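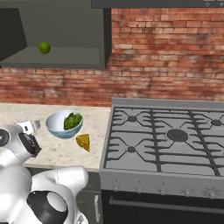 Glenys Mellor objected at the end of the last session that planning rules must come from somewhere, and that if kitchen designers have repeated the same distances for decades then there is probably something in them. Fair enough. Keep that objection in mind while you read, because I don't think it can be waved away, and I don't think it holds up very well either.

# Session 6: Rules of thumb in kitchen planning, and how far to trust them

Reading for this session: the Pryor handout on motion studies, and the two showroom brochures (Furkard and Monow). Bring the brochures with you. We will mark them up.

## 1. The work triangle

You have all met it by now. Draw lines between the sink, the stove and the refrigerator. Add up the three sides. If the total falls in a certain range, the kitchen is said to be efficient.

Things to notice before we argue about it:

- It assumes one cook. Add a second and the triangle tells you very little about who bumps into whom.
- It treats all three trips as equally important. Watch someone make dinner. Most of the walking is between the sink and whatever bit of counter they chop on, and the counter isn't one of the three points.
- It has no place for a microwave, a dishwasher, a trash can or a kettle. In some homes those four see more use than the oven.
- It measures distance. It says nothing about reaching up, bending down, or turning around with a full pot.

The idea has its roots in household efficiency studies from the first half of the last century. Those studies were serious work, and some of them were very careful. But they looked at a particular kind of kitchen, used by a particular kind of household. The brochures keep the number and drop the conditions.

Hernán Echeverri asked in the margin of his draft whether a bad triangle has ever been shown to make a kitchen worse to cook in. I have looked, and what I found was mostly people quoting each other. If any of you find a decent comparison, I will put it in next year's reading and take this paragraph out.

## 2. The Ruvcombe survey

This gets quoted in the Furkard brochure as proof that owners prefer open storage to doors. Let's read it properly.

The survey form went to 3000 households. 242 came back. The brochure prints the first figure in large type and leaves the second for the back page.

Work out the response rate yourselves before class. It is a little over eight percent. Then ask who those eight percent are. The forms went out with a storage catalog, and returning one got you a discount. I would expect people who had just remodeled, or were about to, to be far more likely to bother.

Next, the question itself: *Would you enjoy having your everyday items within easy reach?* Try to imagine saying no. It doesn't mention dust, grease or what happens to a shelf near a stove after a year of frying. It doesn't even mention shelves.

So what do we know from Ruvcombe? That some people who wanted a discount like having things within reach. I would not redesign a kitchen on that basis.

Dušan Dimitriou's point from the seminar is worth writing down: a weak survey doesn't show that the opposite is true. Open shelves may well suit plenty of people. We just haven't been given a reason to believe it.

## 3. "Hard-wearing," "low maintenance" and other words

Go through the Monow brochure with a pencil and circle every adjective that describes how a surface will behave over time. Beside each one, write what you would need to see in order to believe it. Examples to start you off:

**"Stain resistant" (stone counters).** Resistant to what, and left for how long? Marble reacts with acids. Lemon juice or vinegar can dull a polished surface, and a sealer won't prevent that, whatever the salesperson says. Sealers slow down staining. Etching is a different problem, and the brochure uses one word for both.

**"Timeless" (exposed brick).** This is a forecast about taste. It can't be checked, and the same brochure used it for tile a few pages earlier. What can be checked is whether the brick is sealed, whether the mortar sheds, and how anyone plans to get cooking oil out of a rough joint.

**"Professional" (ranges).** Ask for the burner output, the clearance requirements and the hood it needs. If the hood costs extra, the price you were shown is not the price.

**"Family-sized."** I have no idea. Neither did the showroom when I called.

## 4. What I would keep

I don't want you to leave thinking every rule is junk. A few earn their place:

1. Landing space next to the stove and the refrigerator. You need somewhere to put a hot pan down. You can test this in your own kitchen tonight with a cutting board placed where the counter should be.
2. Clearances from heat. These come from manufacturers' instructions and local codes. Follow them. Being doubtful about brochures doesn't extend to fire safety.
3. Heavy things stored low. Common sense, mostly, though "common sense" is also how the triangle got a free pass, so say why you believe it.

Hanne Suominen thinks aisle width belongs on this list. I am half persuaded. The recommended widths vary a good deal between sources, and I'd like to see where the differences come from.

## Before next session

Spend 15 minutes watching someone cook a meal they make often. Don't help and don't talk. Mark on a floor sketch where they stand and each time they move. A pencil line is fine.

Then draw the triangle on top of your sketch and write half a page on how well the two agree. Don't tidy up the results. Last year several sketches came in looking suspiciously like the diagram in the textbook, and Merle McPhee's, which looked like a plate of spaghetti, was the only one I could use in class.

Sketches go in the tray by the studio door.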